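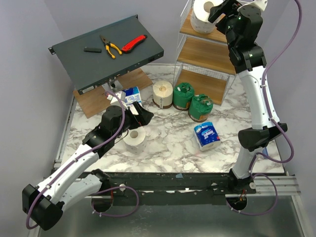 Figure 2. The two-arm cell, with both grippers over paper rolls, one on the tabletop and one on the top shelf.

3.2 Looking after the cell

We call the cell Hinis, and most of what we learned in our first months with it had very little to do with learning algorithms (sorry!) and a lot to do with cable. Both arms sit on round bases bolted to one long black rail, and the purple cable runs along the outside of each arm. On the left arm in Figure 2 you can see the white clips that hold it to the links. We started with tight loops because they looked tidy, and that was a mistake – the wrist would reach its far limit and tug a connector half out, and then we'd lose the gripper in the middle of a run. Now we leave a fat loop near the base and check every clip after each block of 200 episodes.

The other thing that drifts is the base mounts. A tiny turn at the base is a big miss up at the shelf, so we re-zero both arms against the top shelf before we start, and the whole routine takes 10 minutes if you don't get distracted (I usually do). We close each gripper over a roll, stop just short of contact, and compare the joint readings with the ones saved in the Millet config file. If any joint is off by more than our limit, we loosen the mount, square it to the rail and go again.

Paper rolls turned out to be great for this. They're light, they're cheap, and if the height is wrong you squash a roll and nothing else. We keep wrapped and bare ones in the mix, as the crumpled plastic gives the jaws a different surface to deal with. The Sterkska cell next door follows the same routine with 9 joint checks of its own, and its logs go into the same Bamevia folder as ours.

We haven't solved cable wear where it bends over the wrist. We swap that section every April whether it looks bad or not.

Search this site Enter keywords Go
Last updated: Monday, January 31, 2022
Contact | Copyright | Back to top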